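Drastura two-arm picker: equipment page
Supplied by Cronin, Vamudstead. Page updated April.

The Drastura is a two-armed picker for small shops and order counters. It takes bottles and small packs from a low display shelf and puts them in an ordinary shopping basket with wire handles. Each arm ends in a black hand with several fingers. Weight with stand: 186 kg.
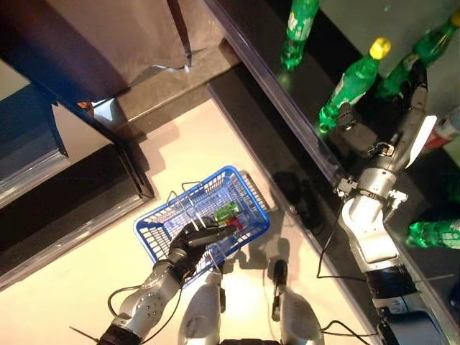
Orla Buckley

I write these pages for Cronin and I am not easily sold on machines. The brochure says the Drastura "frees staff for customers". At the Kulldale shop, where it has been on trial for 34 shifts, the staff are freed to stand bottles back up, and to come in at 7 a.m. to get the shelf ready for it. Tatu Swai, who runs the order counter there, used to pick and pack alone and chat while he did it. Now he checks baskets. He says his back is better and his mornings are duller, and I believe him on both.

One hand can hold the basket by its handle while the other reaches for a bottle on the shelf. 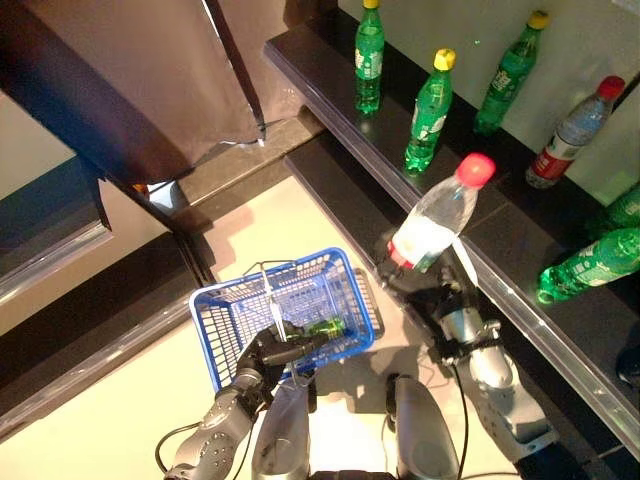 Buyers ask me about speed first. I would ask who clears up after a dropped bottle, and whether that person's hours have already been cut. Cronin will not quote a staffing saving for this model — I asked for that line to be taken out.

Service is due every 3000 picks. Keep arm cables clear of the shelf edge. Glossy shelves should be tried on site before ordering.

Training for counter staff is charged separately. In my view it should not be.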